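Nara Court Residents' Association
Minutes of the August meeting, 7.00 pm, ground floor lounge

Present: 7 residents. Chair: Oliwia Dudek. Apologies from flat 3.

1. Last minutes
Agreed, with one change: the bin store key is held by the managing agent.

2. Water and heating
Dripping taps reported on the second floor. Residents may do small repairs inside their own flats. Anything on the shared pipework must go through Gondum, who have quoted £486 for the stopcock on the back stairs. Quote accepted.
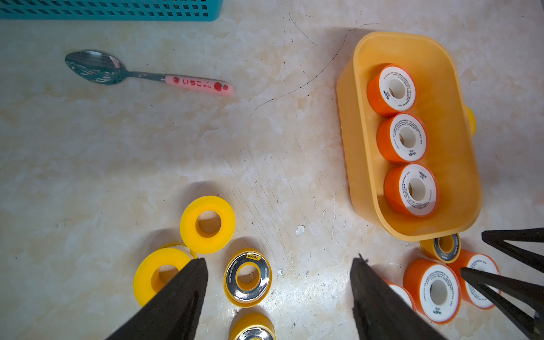

3. Garden
Marciniak will cut the hedge once the birds have finished nesting. The balance of the garden fund is £373. A request for a second bench was put off until spring.

4. Parking
Two vans have again been left across the turning space. OD to write to all flats.
Action: OD

5. Any other business
The lift will be out of use for one morning while Skedska change the door sensor. Notice to go up in the hall.

Meeting closed at 8.15 pm.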